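Week 4: Second lives for old stations

Read Karpenko on the Sestville branch before class. He is good on dates and weak on money, so keep a pencil handy.

The usual story goes like this. A line closes, the depot rots, somebody buys it for next to nothing, and now there are muffins in the ticket office. Everyone is pleased. I would like you to be less pleased until you have seen the books.

Points to argue over:

Sestville depot had 183 visitors on its best day in August. What did it have on its worst? Karpenko doesn't say.

The McKinnon freight shed has changed hands 4 times in 10 years. Is that reuse, or a slow vacancy with nicer paint?

Humaira Rind claims trail traffic keeps the Corkard station café open. Her survey was done at the café. Think about who got left out.

"Saved" is a word used by the people who did the saving. Ask what was torn out first.

Written work: 2 pages on any converted station you can get to in person. Brochures are not evidence. Due December 17, 2019, on paper.
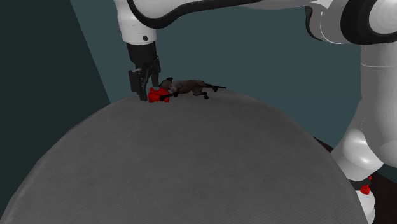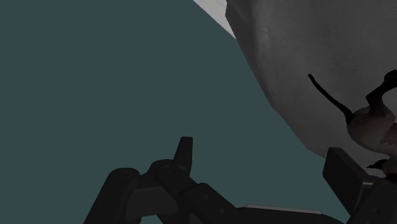 Computer-rendered views, both from one setting.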